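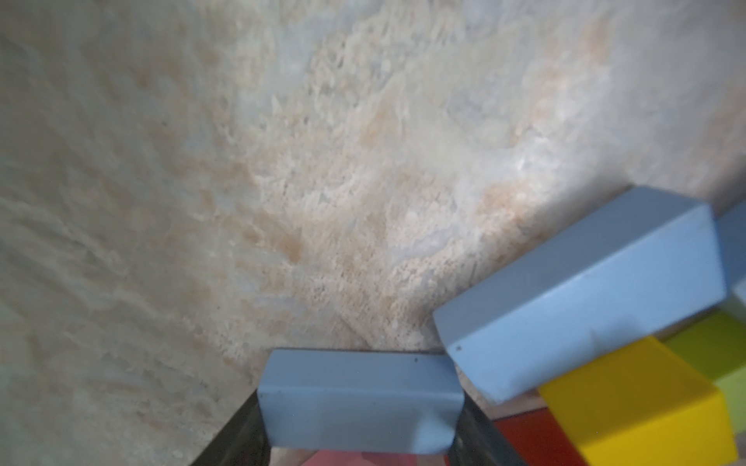 Dale Orcutt
Bench technician, reed organs, Mundar Workshop

Notebook, Jul 14, 2013

Flusar organ from Hornona, continued. Bellows and exhausters today, reeds later in the week if the glue behaves.

Got the action out in the morning. The stop board came off easily once I found the hidden screw behind the left cheek. It is under a plug of filler that somebody stained to match, so whoever works on this next should look there before prying. The penciled date inside the case is 1925. The serial stamp agrees with that as far as I can tell from the list we have, but the last digit is worn and I would not swear to it. Left the pencil alone. Wiped around it.

The reservoir cloth is finished. It looked decent from outside, but it cracked along every fold when I opened it by hand, and there is daylight through both upper corners. An earlier repair on the bass side was done with what smells like contact cement. It came off in strings and took splinters of the board with it. I filled the worst of the tearing with hide glue and fine sawdust and will level it tomorrow. The treble side was original glue and let go with warm water and a thin knife, no damage.

Exhausters: the right one is worse than the left. The hinge on the right is split most of the way across and had been held with carpet tacks. Pulled the tacks. The flap valves inside are leather, stiff and curled at the ends, and that explains the wheeze on the return stroke that was in the intake notes. I am replacing the flaps on both sides, so they match. Kept the old ones in the envelope with the job card as a pattern.

Glue. New bag from Birkett, first time using it here. Soaked 200 grams in cold water before lunch and it swelled evenly with no dry lumps. Heated it in the water jacket and let it sit. First test strip on scrap poplar was too thick and skinned over before I could get the cloth down. Thinned it a little and tried again. Open time on the second strip was 30 seconds, and that is tight for the long edges but fine for the corners. The shop is warm this week, which helps. In November I would want a heat lamp on the board first.

Pulled the test strip after lunch. The cloth tore before the joint did. Good enough, will use it.

Cut the new reservoir cloth from the heavier roll. Made the paper pattern from the old piece, then checked it against the boards, and the old piece had shrunk across the width. Went with the boards. If I had cut straight from the old cloth the reservoir would not have opened fully. Writing this down because I made that exact mistake on the last one.

Order of gluing, for whoever helps with the second exhauster:

Hinge strip first, inside and out, and leave it clamped.
Stiffener cards onto the cloth while the cloth is flat on the bench. Keep the gap at the folds even.
Long side opposite the hinge, working from the center out.
Then the two ends.
Corners last, with the cloth eased around and not stretched.

Wipe with a damp rag as you go. Squeeze-out that dries on the fold will crack the cloth there in a few years.

Left exhauster is done and sitting open on the dowels. Looked at it before closing up and one end has a small wrinkle near the hinge. It is outside the fold line and I am leaving it. Right exhauster has the new hinge on and clamped, nothing more.

Springs: cleaned with steel wool and a little oil. One of the reservoir springs is weaker than its partner. I don't know if that is age or if it was a substitute. Set them side by side on the bench and the weak one closes well before the other under the same hand pressure. Will try them as they are. If the reservoir rises crooked I will look in the spring drawer, there was a Flusar parts case in there at one time.

Pedals: straps are frayed where they pass over the rollers. The rollers turn freely. New webbing is on the shelf, the plain kind. The customer asked about carpet for the pedals and I said we would match the old color as near as we can, no promises. Need to call Hornona back about that and also ask whether they want the mirror resilvered or left. My vote is left.

Reeds: did not pull any except the one that was reported dead. It had a bit of grit under the tongue. Slid a slip of paper through, blew on it, and it speaks. Slightly flat against its neighbor but I won't touch tuning until there is proper suction to test with. The reed cells are dusty, mothball smell, no sign of live moth. Felt on the mute is chewed in one place and that is old damage.

Suction test once everything is back on: pump to full, stop pumping, all stops in, and time how long the reservoir takes to go slack. I want 30 seconds at least. At intake it would not hold long enough to time.

To do next
Level the filled board, bass side.
Finish right exhauster.
Reservoir cloth on, leave it overnight before any springs go in.
Order more valve leather, the thin one. What is left will do this job and not another.
Wash the glue pot. I left it soaking.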